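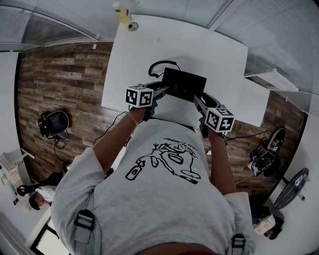

Filed under: Desk & Cables
499 shares | 30 comments

A clear table is my favorite place to sort out gadget cases and their cords! Take everything off except the things you're working on (a drink can stay, pushed well to the far end with the cap on). You want plenty of bare surface so each cord can lie in a loose curve.

Start with the flat stuff. Set a case in the middle and square it up with both hands, one on each side, then see where its cord wants to bend. Follow that bend! A cord that has been wound the same way for years will fight you if you go against it.
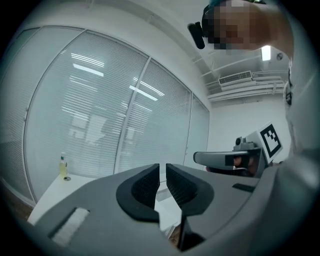 Next, make the loop. Hold one end still, bring the rest over in an arch as wide as your palm, and keep laying loops on top of the first one — no pulling tight. Finish with a soft tie, and leave a finger's length free at the plug end. I learned that last part from Roy Ashworth, and my chargers have lasted so much longer.

Work by a window if you can. I tilt the blinds so the light comes in soft and I can read the tiny print on black plastic without glare. 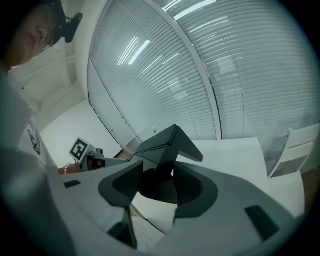
White blinds and a light tabletop make dark cords easier to spot.

Last of all, put each case and its cord away together, with a label on the tie. Mine go in a Foswood box, flat things at the bottom.

Tags: cables, tidy desk, small spaces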